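Macedo Tablecloth, Large Check
Item no. 711
Brand: Volia
Color: rose-red / white
Shape: for square tables

The Macedo is a woven cloth for the kitchen table, made for daily meals and also for hobby work. The squares are large, so the pattern stays calm even when many things lie on it.

Please choose a size which is bigger than your table top on all sides. If you are between two sizes, we recommend the larger one – the cloth can become a little shorter after the first wash.

Care: wash with similar colors, dry on a line, iron while it is still damp. Do not use bleach.

Delivery: the cloth comes folded, 2 pieces in one pack. Packs can be returned unopened to our shop in Hudau.

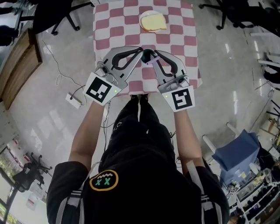
Inès Lebrun
Product Editor, Home Textiles

On a square table the Macedo hangs over the near edge and makes slight folds along the sides. The red and white squares have the same woven texture – please compare it with our smooth cloth Okside before you order.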